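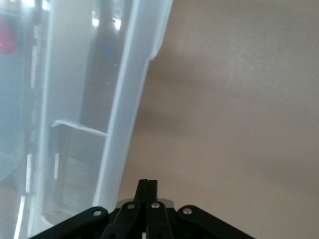
Frosted white plastic container, beige surface to the right.

The Level Book

The gauge at Clolumthorpe was read at seven in the morning and seven in the evening. It consisted of an enamelled staff bolted to the downstream side of the old lock wall, marked in centimetres, with zero set below the lowest level on record. The reader stood on the third step, waited for the water to settle between ripples, and wrote the mean of the high and low marks in a book.

Mirsad Bošković had been the reader for nine years. He had taken over from a man named Fadeck, whose handwriting filled the first eleven volumes and who had used a private mark, a small hooked line, beside certain entries. There was no key to it. Mirsad had assumed at first that it meant wind. Wind from the east pushed water up against the wall and could add two centimetres to a reading. He had compared the hooked entries with the weather returns from Ukham and found no match.

The books were kept in the pump house, on a shelf above the bench. The pump itself had been taken out before his time. The bolts were still in the floor, and he had learned to step over them in the dark.

On the morning of 2025-03-25 the staff read 408. He wrote it down, blotted it, and compared it with the evening before, which had been 382. A rise of 26 centimetres overnight was not unusual in spring, but there had been no rain for six days, either at the lock or upstream. He went back down the steps and read the staff again. It read 408.

There was a procedure for this. The second reading was entered beneath the first, with the time, and both were initialled. The reader then telephoned the district office. Mirsad did these things in order.

The district engineer was Cletus Yazzie, who had been in the post since September and had so far visited the lock once. He asked whether the staff could have slipped.

"If it slipped it would go down," Mirsad said. "Then it would read high."

"By 26 centimetres?"

"The bolts are tight. I put a spanner on them."

"And the water looks higher?"

Mirsad considered this. He had been trained not to say how water looked. "It is over the iron ring," he said. "The ring is at 400."

Yazzie said that the automatic gauge at Ukham, four miles upstream, showed no change. The one at Kaushik weir, below, showed no change either. He said this in a level voice, as one reads out two sides of a sum. Water that had risen at the lock ought to have passed Ukham first and ought to be arriving at Kaushik by now. He would drive over in the afternoon.

Mirsad spent the rest of the morning with the books. He was looking for a rise of the same kind, in dry weather, with steady levels above and below. The automatic gauges had been installed late in Fadeck's time, so only the last three of the old volumes could be checked properly. He found one case in the ninth volume and another in the eleventh. Both had the hooked line beside them.

He went back through the earlier volumes and copied out every hooked entry on a sheet of squared paper. The intervals were irregular. The shortest was 610 days and the longest 1,150. The rises were small in the first volume, two or three centimetres, and became larger. In each case the level had returned to its former value by the evening reading. Fadeck had made no other remark. In the column headed Observations, where he had noted ice, weed, a drowned sheep and the repainting of the staff, he had left the hooked days blank.

There were no such marks in Mirsad's own volumes. He looked for dry-weather rises and found two, one of nine centimetres and one of 14. He had initialled both. Against the first he had written "barge?" and against the second he had written nothing. He could not remember either morning.

Yazzie arrived at three with a surveyor's level and a folding staff. He set the instrument on the bench mark cut into the coping, took a back sight, and had Mirsad hold the folding staff on top of the gauge. The gauge was where it should be to within two millimetres. Yazzie wrote this down. He then went to the third step and read the water himself, and Mirsad saw him read it again.

"395," Yazzie said.

"It was 408."

"So it's falling."

"It will be 382 at seven."

Yazzie looked at the sheet of squared paper for some time. He asked what the mark meant, and Mirsad said that he did not know. Yazzie asked where the water went. It could be stored in the bank, he said, if there were a void behind the wall, an old culvert or a side pond that had been filled in badly. A void could let go. That would account for a rise and, if it filled again, for a fall. It would also account for the rises growing, as the void grew. He would ask for the drawings. He would ask for a bore behind the wall.

"How big would it have to be?" Mirsad said.

Yazzie worked it out on the back of the sheet, taking the length of the reach between the two gauges and an average width. He did the multiplication twice. Then he folded the paper so that the figure was inside and put it in his coat.

"I'll ask for the drawings," he said.

He stayed until seven. They went down the steps together with a torch and waited for the ripples to pass. The staff read 382. Mirsad entered it, with the time, and initialled it, and held out the book so that Yazzie could do the same.

When the car had gone he sat down at the bench and turned back to the morning's entry. The Observations column was empty. He wrote "Staff checked, correct", and read it over. After a minute he took up the pen again and put a small hooked line beside the figure, copying it from the eleventh volume as closely as he could.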